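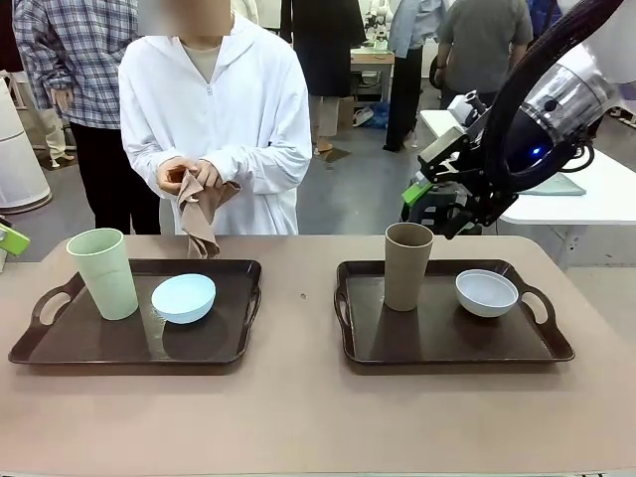
I had been promising my nephew for months that we would go and see the robots, and of course when the open day at Driro finally came around he had a stomach bug and I went by myself. I very nearly didn't go at all! It's a long drive out to Weltesdale if you miss the turn by the feed store (I missed it, twice), and I kept thinking a woman my age would stick out like a sore thumb. I needn't have worried. There were grandparents, and a fellow in work boots who asked better questions than anyone, and a baby who slept through the whole thing.

The part I had come for was the table-setting demonstration. They work with two trays side by side, a cup and a bowl on each, and the robot has two arms to manage it all with. I waited tables at Gasow's for most of my twenties, so I have opinions about trays. Give me a good rim and a handle you can get your whole hand through and I'm happy, and these had both. The arm on the right had the prettiest little blue light glowing at the joint, and I'm afraid I watched that more than I watched the gripper for the first few minutes.

What surprised me was how much of the work is done by people. Somebody puts the dishes out, somebody has a cloth in hand, somebody is back at a computer muttering. Muammer Kahraman, who was showing our group around, told us they had done 500 tries with cups before they ever let it near a bowl. A bowl is harder, he said, because there is no good place to grab it, and he got quite worked up explaining where you would pinch the rim and why that goes wrong. I liked him very much. He talks about the arms the way my father used to talk about his mules - fond, and a bit put out with them.

I asked him whether it could carry a full tray across a room, through a swinging door, with a four-top waving for their check. He laughed and said to come back in December. I told him I might just do that.

Afterward there was coffee in the hallway and a table of leaflets from Sezer, the company that makes the software, and I took 3 because I wanted one for my nephew and one for the library board. I also got talking with a retired machinist who had driven even farther than I had, and we ended up comparing bad knees for half an hour and missing the second talk completely. I'm not sorry.

If you go next time, wear comfortable shoes, since chairs are scarce, and park in the back lot, where there's some shade. And bring the kids if they're well enough! Mine is already asking when we can go.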